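The old diesel estate finally went in March, and I've been driving a little petrol hatchback ever since. First proper trip was Beltmont to Toft and back, 334 miles, with the boot full of my sister's curtains — and I only filled up once!

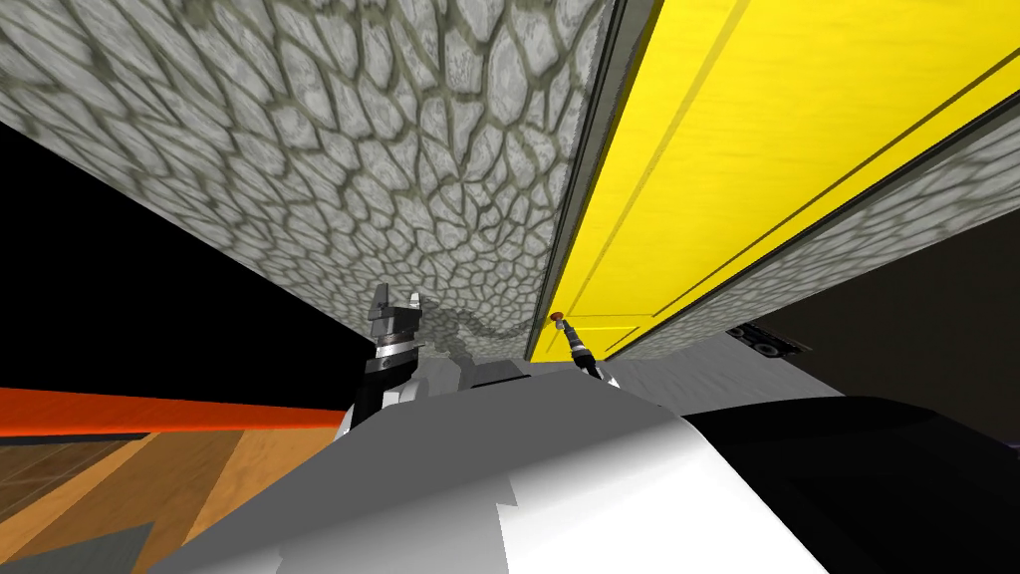
Was it slow on the hills? A bit, mostly on the long drag out of Toft, where I had to drop to third and wait.

Motorway was lovely though, quieter than I expected. Next month it's Drirnano, if I can get the rattle in the passenger door sorted first.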